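Tuning the Release Check in Mutel, Step by Step

Posted 2020-04-10

If you have followed our Villora setup pages this far, you already have two arms that move when you ask them to, and that is a lovely place to be! Today we are going to work on something smaller and fussier, the bit of code that decides when the gripper should let go of a utensil over its holder.

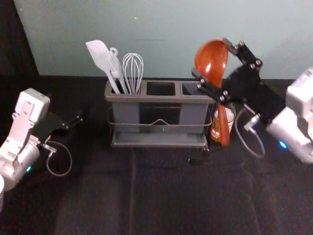
The head view, with the ladle in the right gripper.

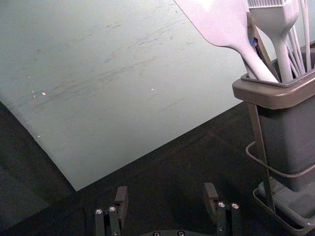 The wrist view, with the gripper open.

Start by opening your Mutel project and finding the release block in the task file. You'll see a setting called settle_frames, which comes as 3. Change it to 4 and save. It makes the arm wait a touch longer before opening, and with long handles I have found that little pause well worth having.

Next, set release_height to 66 (the units are millimeters, and yes, I once typed it in as centimeters and spent a whole evening puzzled). Then turn on both camera streams under "sources". The head stream should be listed first, or the planner will take its target from the wrist and you'll get some very odd approach paths.

Now run the dry check:

mutel check release --both

It replays roughly 2,000 saved poses against your new settings, so go and make yourself some tea. Any pose marked "late" can be opened in the Nadar viewer, where you can drag the slider back to the moment the release was called and see what the planner believed.

Once the list is clean, push the file to the arms and try it at low speed.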